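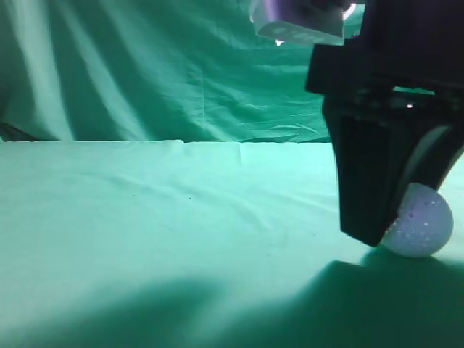
Patching drywall: which filler holds up?
Project report – Kendra Dufour, Jennylyn Cruzado, Amado Evangelista
Handed in 1st August

Why we did it
Jennylyn's apartment in Belmonte had door-handle holes in three rooms. Landlord wanted a pro. We wanted to know if a beginner could do it with store stuff and get the deposit back.

What we used
Two fillers. Plerkex ready-mixed from the tub, Domberg powder you mix yourself. Mesh tape, 6 inch knife, sanding sponge, leftover primer. Scrap drywall from Ms. Sison's garage, cut into 4 boards. Same size hole in each, two boards per filler.
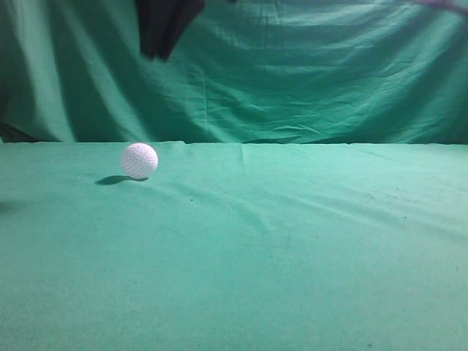 Golf ball on green cloth.

Method
Tape over hole, thin coat, wait overnight, sand, second coat. Amado did all the mixing so it would be the same every time. First Domberg batch went lumpy – too much powder – thrown out and done again. Sanded with 100 grit. Should of gone finer for the last pass, you can see the scratches under paint.

Results
Plerkex: easy to spread, shrank a lot. Both boards needed a third coat. One hairline crack at the tape edge after 20 days.
Domberg: sets fast, hard to sand, no cracks on either board. Messy. Goes off in the bucket if you stop to answer the phone.
Press test with thumb – all four fine. Did not get to the humidity test, ran out of time.

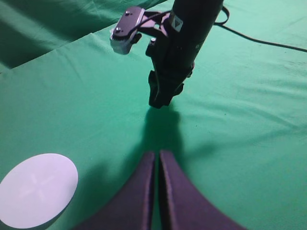 Reading time: 1 min

What we'd change
More boards. Two each isnt much to go on. Also write down the room temperature, we forgot the first week. Imelda Cruzado let us do the real holes with Domberg in the end and they look ok from the hallway. Bedroom one still needs paint.

Thanks to Marites Sison for the drywall and for lending the good knife. Cost sheet and drying times are in the folder.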